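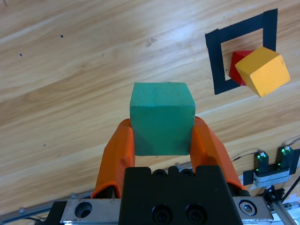

Went to the open day at Wilteck on Saturday, came home with a page of scribbles and a sore neck. Robots, the automation kind, bolted to benches. Went to gawk and ended up pinching half their ideas for my own shed. Typing these up quick before I lose the paper.

Tape a square for where things go. They do it with plain black tape, straight on the wood, and the blocks are meant to end up inside it. I've got a shadow board for spanners but never thought of doing the bench. Did mine Sunday night — one square for the glue pot, one for the tape measure. Tape measure has been in its square ever since. The square doesn't have to be dead straight either. Theirs sits on an angle in places depending where you stand.

Which tape. Cloth tape is fine for a month or so, then the edges curl and pick up sawdust. Vinyl electrical tape stretches if you pull it while laying, then creeps back and leaves gum. Lay it slack, press with the back of a spoon, trim corners with a fresh blade. Butt the corners, don't overlap, or you'll catch it with your sleeve. Gum comes off with eucalyptus oil on a rag. Try a hidden spot first if the top is oiled.

Colour your bits. The blocks are red, yellow, green, and you could tell from the back of the crowd which one was being talked about. At home: dab of paint on the end of every allen key, one colour per set. Metric green, imperial red. Old nail polish works, two thin coats, let it go hard overnight or it rubs off on your fingers. And don't fuss when it chips, the paint on their blocks is chipped along the edges too and green is still green.

Soft jaws. The gripper fingers that do the holding are orange and look like moulded plastic, on a blocky matte-black body. Effie Strachan, who was running our group through, said people always want to squeeze harder when something slips and they should be looking at the face of the jaw first. Same with a bench vise. Bare steel jaws on painted pine, you crank it up and crush the grain. Line the jaws with
 - scrap leather, rough side out
 - a slice of old bike tube
 - cork tile, cheap, lasts a season
Hold the liners on with double sided tape or a couple of magnets. Then half a turn less than you think.

Square up before you let go. If a block's going down crooked it'll stay crooked. Obvious I know, but I've been dropping clamps on skewed glue-ups for years. Set the piece flat, hold it, look along two sides, then take your hand off.
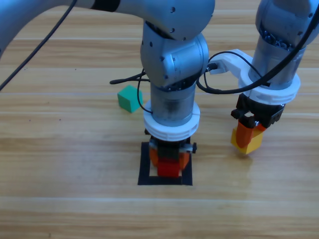 One arm, one job. With two of them working over the same bit of table there isn't a lot of elbow room, and I asked what stops them clouting each other. Agustina Yáñez on the desk by the door answered that one — it's mostly planned before anything moves, who goes in first and who waits. We do the opposite in our kitchen. Two people, one chopping board, one drawer, everyone reaching across. So now whoever is at the stove stays at the stove, and the other one passes things from the right. Sounds bossy. Dinner was on the table by 6 though.

Leave some bare bench. Good stretch of clear wood in front of the work and it stays clear. My bench was about a third usable, the rest was paint tins. Pick the front strip, a forearm deep, and keep nothing on it overnight. Not even the pencil.

Cords. Cables are the messy part of any setup and theirs loop about same as anyones. What I took from it is the slack: anything that moves needs a loop, anything that doesn't can be tied down. For a lamp on a swing arm, swing it to full reach first, THEN put your ties on. I use hook and loop strap, not zip ties, as I change my mind. If you must use zip ties, snip flush and run a nail file over the stub. Those things draw blood.

Bolts you can get at. The socket screws on the gripper sit out where you could put a key straight on them. Compare my router table, where you need a mirror and a child's hand. If you're building a jig, put the heads on the side you stand at. Counterbore so they sit below the surface, and a bit of paste wax on the thread makes next time easier.

Light. Overheads bounce off a shiny top something fierce. Glare stripes all along the grain. If you do fine work on a varnished bench, move the lamp low and to the side, or throw down a sheet of brown paper. Matte wax over the varnish helps too, but then glue sticks to it more. Swings and roundabouts.

Practise on a dull thing. They use painted cubes, over and over. Sheet on the wall had the week's practise runs at 1,491, for picking up blocks! I had one go at a dovetail last winter and gave up. Cut a pile of 34 mm offcuts on Monday and have been doing nothing but sawing to a line. Getting there. Slowly.

If you're going yourself: the next one's in November. Park round the back, the front lot fills early. Wear flat shoes, concrete floor. Bring a pencil as the pens at the desk had all walked by ten. Kids were fine behind the line, mine got bored before I did. Tea is free, scones aren't. Ask questions while an arm is going, you get better answers than at the talk — the talk was mostly slides and I couldn't hear over the compresser next door.

Still want to try: a taped square by the front door for keys. Will report back.

Recent tips
Getting candle wax out of a tablecloth
Ilska bread tin: how I seasoned mine
Three ways to quiet a squeaky drawer
Lombardi moka pot, new gasket, ten minutes
Sharpening kitchen scissors on wet and dry paper
What to do with one leftover paint tin
Pekden shelf brackets in old plaster walls
Descaling a kettle without the smell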